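**Kirkus shop rebuilds its vegetable section**

The Kirkus grocery reopened its produce corner on Thursday with a new wooden stand in place of the refrigerated case that had stood there for 24 years. The stand is divided into square open bins, with drawers along the side facing the floor and a metal-framed shelf above.

Produce buyer Mared Gape said the old case drew too much power and was too deep for small stock. Heavy items were piled in layers, and the bottom layer was often bruised by closing time. The bins are filled to a single layer where possible and restocked at 2 p.m. Cabbages are stood or laid at the front — the lowest position — and the lighter items go farther back.

The layout was drawn up by Alun Griffiths of Karimi, a shop-fitting firm, and installed over two evenings in July. Leafy greens that need chilling have moved to a cabinet near the dairy section. Prices are unchanged, apart from napa cabbage, now sold by the head instead of by weight.

The range has been widened to include bitter melon, which customers had asked for at the counter since spring. It shares a bin with the cucumbers. Gape said the shop will keep it through the fall and then review sales.
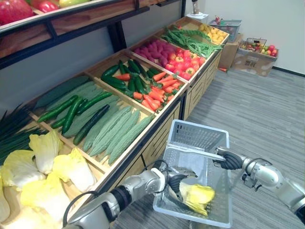 *A napa cabbage above a shopping basket at the new stand, with bitter melons and cucumbers in the next bin.*

A second stand, for root vegetables, is on order. Griffiths said it will use the same bin size, so that dividers can be swapped between the two. The shop expects delivery in 30 days and will stay open during the work.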